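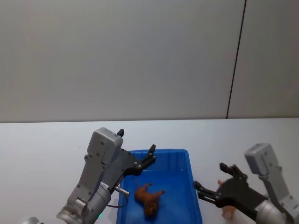

Last changed: June 23, 2023

Ticket: tray sorting table, small brown animal keeps going back in the wrong set
Site: Testivham
Status: open, waiting on new labels

Problem
The small brown animal with the shaggy coat has been put away with the dogs in one set and with the lions in another. The Fokley stock list has it as "lion, small". The older Florlow list has it as "dog, long hair". When a set goes out with the wrong animal, the borrower reports a missing piece and we have to open every box to find it.

What was tried
1. Checked the blue tray on the white table. One brown animal in it, lying down. The tray has sloping walls and a flat floor, so pieces can be tipped in and sorted there.
2. Compared the two lists line by line. The Fokley list runs to 225 pieces. Florlow stops at 70 and has no lions at all, so anything with a mane was entered as a dog.
3. Searched the old tickets. Same fault logged in November, closed without a fix. The note only says "put back".
4. Tried sorting by size. No use, the small lion and the long-haired dog are nearly the same length.
5. Tried sorting by tail. Works when the piece is in your hand. Slow with a full tray.

Cause
Two lists in use at once. The pieces themselves are fine.

Fix for now
Use the Fokley list only. Log this piece as "lion, small" wherever it turns up. Sort one set at a time in the blue tray and clear it before the next set is tipped in. Do not put more than roughly 50 pieces in it.

Still to do
- New box labels from Pirihi, 3 sheets ordered, not here yet.
- Take the Florlow list out of the folder.
- Recheck the farm set and the safari set once the labels are on.

Leave this ticket open until both sets have been rechecked.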